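音乐文献编目与声音档案管理
第六讲讲义:唱片版本的鉴别、著录与典藏

授课对象:图书馆与档案管理专业本科三年级
修订日期:2019-11-04

一、本讲的范围

前几讲讨论了录音资料的一般著录规则,本讲转入一个较为具体的问题:同一录音以不同版本发行时,编目人员应当如何区分、如何记录、如何在目录中建立彼此之间的联系。本讲所称“版本”,指同一录音内容在母版、压制、包装或发行渠道上可以识别的差异,不包括重新演奏、重新录制所形成的新录音。后者属于作品与表现形式的关系问题,已在第四讲说明,请自行复习。

讲授材料主要取自斯托音像特藏(Stistotico)的编目实践。该特藏以二十世纪后半叶的密纹唱片为主体,兼有单曲唱片、开盘磁带与少量试音片。课堂练习所用的三组唱片均出自该特藏,阅览须遵守特藏阅览室的规定。

二、基本术语

母版:经混音、均衡等处理后,用于刻纹或制作金属模版的最终声音载体。同一录音可以有多个母版,不同国家或地区的发行方常使用各自的复制母带,声音效果因此可能有明显出入。

刻片:将母版信号刻录于漆盘的过程及其成品。刻片人员往往在盘芯无声区留下姓名缩写或记号,这些记号是鉴别版本的重要依据。

压制:以金属模版压出唱片的工序。一次刻片可以产生多套模版,一套模版又可以压制一定数量的唱片。

首版:某录音在某一地区的首次商业发行。“首版”一词必须与地区连用,例如“英国首版”“日本首版”。单独使用“首版”而不注明地区,在目录中视为著录不完整。

再版:首次发行之后,由同一或不同发行方再次发行。再版可以沿用原有模版,也可以重新刻片,二者应当分别说明。

宣传片:专供电台、媒体或经销商使用、不作零售的唱片。常见标识包括白色片芯、加盖的印章、粘贴的曲目表等。宣传片与零售版可能出自同一模版,此时二者的区别仅在片芯与封套。

试音片:正式压制前供审核音质之用的少量样片。试音片的片芯通常为空白或仅有手写文字,封套亦多为通用纸套,来源信息主要依靠入藏记录予以保存。

三、鉴别版本的依据

鉴别版本应以实物为准,以文献为辅。发行目录、广告、乐评以及收藏者编制的唱片目录均有参考价值,但不得替代对实物的检查。检查实物时,按照以下次序进行。

(一)盘芯无声区的刻字。盘芯无声区的刻字包括母版号、面次、刻片次数以及前述的刻片人员记号。手刻与机刻应予区分。抄录时逐字照录,涂改、划去的字符也要抄录,并加注说明。刻字较浅时,可使用侧光,调整唱片角度后辨读;不得以铅笔、粉末等方式拓印。

(二)片芯。记录片芯的颜色、商标图案、边缘文字、曲目排列、版权说明及转速。边缘文字的细微变化往往对应公司名称或地址的变更,可据以推定压制年代的上下限。片芯压痕的直径与深度亦可提示压制厂,但只能作为旁证。

(三)封套。记录封套的折边方式、覆膜情况、印刷厂名称、目录号位置以及定价标签。需要特别指出,封套与唱片可能在流通过程中被互换。凡封套与唱片年代不相符的,应当分别著录,并在附注中写明“封套与唱片是否原配,待考”。

(四)内套与附件。歌词页、海报、会员卡、广告内套等均属著录对象。广告内套上所列的唱片目录常能提供较为准确的年代线索,因为广告中出现的最晚一张唱片,通常晚于内套印制日期或与之相近。但旧内套积压后继续使用的情形并不少见,不可单凭内套定年。

四、案例:Quintela公司的选集唱片

Quintela公司发行的一套选集唱片,目录号相同而存在两种压制。其一盘芯刻字为手刻,A面末尾有刻片人员的缩写;其二为机刻,无缩写。两种压制的封套正面完全一致,封底的差异仅在于最后一行的印刷厂名称。

科尔内尔·内亚古(Cornel Neagu)在整理这套唱片时提出,手刻者为本地首次刻片,机刻者为同年七月之后重新刻片的产物。其依据有二:第一,机刻版片芯边缘文字中出现了更改后的公司名称;第二,压制厂的内部登记簿中,机刻版母版号旁注有限量500张的记录。这一判断目前为特藏目录所采用。

对此也存在不同意见。利娅·塔米鲁(Liya Tamiru)认为,登记簿中的数量系计划数量,未必等于实际压制数量,目录中不宜直接写作“限量500张”。经讨论,该条附注改为“据压制厂登记簿,计划压制500张,实际数量未详”。请同学们注意这一措辞。数量、年代、发行范围等信息,凡来自第二手记录的,都应当在附注中交代出处,并区分计划与实际。

至于二手市场上对“稀见”“绝版”等用语的使用,不作为著录依据。目录不记载市场价格,亦不记载收藏者对版本优劣的评价。如有必要说明某一版本在音质上的差异,应引用可以核对的母版信息,避免使用主观形容。

五、著录格式

版本信息著录于版本项与附注项。版本项只著录载体上明示的版本说明;编目人员推定的版本信息,一律置于附注项,并加方括号。

附注的书写次序为:盘芯刻字、片芯特征、封套特征、附件、出处。各部分之间以分号隔开。现举一例:

盘芯刻字:A面手刻,末尾有缩写;B面手刻,无缩写;片芯:银底黑字,边缘文字为旧公司名称;封套:翻折式封底,覆膜;附件:广告内套一张;[推定为本地首次刻片]。

同一选集的两种压制,应分别建立单件记录,共用一条书目记录。若两种压制的曲目或混音不同,则分别建立书目记录,并以相关款目互相指引。单声道与立体声版本一律视为不同书目记录,即使封套相同亦然。

曲目著录以片芯所载为准。封套所载曲目与片芯不一致时,在附注中注明差异。合辑唱片中各曲的表演者应逐一著录,不得以“多位艺人”代替。抽样合辑(即发行公司为推介旗下艺人而编辑的唱片)尤应注意:其中所收曲目有时采用与专辑不同的剪辑长度或混音,须实际测听时长后方可确定与专辑版本的关系。

六、与竞赛、赠阅有关的发行

部分唱片不经零售渠道,以刊物赠品、邮购附赠、广播活动奖品等形式发放。此类唱片往往没有标准目录号,或使用独立的编号系统。著录时应遵循下列原则。

第一,发行方按载体所题著录。载体同时题有刊物名称与唱片公司名称的,二者均予著录,先唱片公司,后刊物。

第二,发行渠道在附注中说明。若载体上印有“非卖品”字样,照录原文。

第三,信函、兑奖券、邮寄封筒等随附文件,可证明发放方式者,作为附件一并保存,不得剔除。德隆索普(Drondthorpe)电台移交的一批唱片,正是依靠随附的编号信函才得以确定发放次序。该批共31件,移交时次序已被打乱,信函与唱片的对应关系系逐件核对后恢复。

七、提取与运送

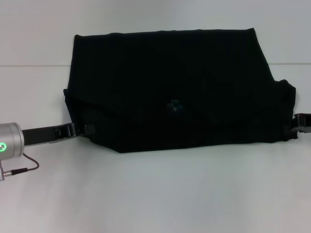 密纹唱片在提取与运送过程中受到的损伤,多数来自弯曲、受压与封套边角的磨损。特藏资料在馆舍之间移动时,唱片应始终直立,装入尺寸相符的硬质运送箱,箱内空隙以无酸纸板填充,使唱片既不倾斜,也不受挤压。读者与实习学生的个人用包不得用于运送唱片。以图中这类黑色的布面包为例,包盖上可见柔软的褶皱,背带为扁平织带,并配有深色的小调节扣。包体柔软者不能为唱片提供平整的支撑,扣件与封套接触亦可能留下划痕。个人用包应在进入阅览室前存入储物柜,笔记本与铅笔可以随身携带。

运送箱每箱所装唱片不得过满,以单手能够轻松抽出任意一张为度。箱外标签须写明排架号起止、提取人与归还时限。遇雨天或气温骤变,唱片到达后应在箱内静置,待与室温一致后方可取出。

播放仅限于数字化与测听时长两种用途,由持有设备操作许可的人员进行。播放前检查唱针与转速设置,播放后立即装回内套,内套开口朝上,与封套开口错开。原内套已经破损或酸化的,另配新内套,原内套展平后单独保存于封套之后,不得丢弃。

八、数字化副本与目录的关联

特藏目前使用Promano系统管理数字化副本。每一副本须与单件记录关联,不与书目记录直接关联,以便使用者明确所听到的声音出自哪一次压制。元数据中应当记录唱头、均衡曲线、播放转速以及是否经过降噪处理。未经处理的原始文件为保存文件,经过处理的文件为使用文件,二者以不同后缀命名。

同一录音已有数字化副本的,另一压制是否再行数字化,依以下条件决定:盘芯刻字表明为不同刻片者,应予数字化;刻字完全相同、仅封套不同者,原则上不再重复制作。原副本所据唱片磨损严重的,不受此限。

九、课堂练习

每组领取唱片3件,完成下列工作:

1. 抄录每件唱片两面的盘芯刻字,注明手刻或机刻。
2. 依第五部分的次序撰写附注。
3. 判断3件唱片应建立几条书目记录、几条单件记录,并写出理由。
4. 就其中封套与唱片可能不属原配的一件,列出支持与反对的依据各2项。

练习报告以小组为单位提交,字数不限。报告中凡引用收藏者编制的目录、拍卖说明或网络讨论,须注明来源及查阅情况,并说明该信息是否已与实物核对。未经核对的信息可以列入报告,但不得写入附注。

十、思考题

(一)某唱片A面为重新刻片,B面沿用原有模版,应视为何种版本?单件记录中如何表述?

(二)宣传片与零售版出自同一模版,而发行日期早于零售版。在该地区内,“首版”一词应当用于哪一种?试结合本讲对首版的定义加以讨论。

(三)登记簿、内套广告与片芯文字三者所提示的年代互相矛盾时,各自的证据效力应如何排列?

下一讲讨论开盘磁带的保存状况评估。请提前阅读课程读本中有关粘合剂水解的章节。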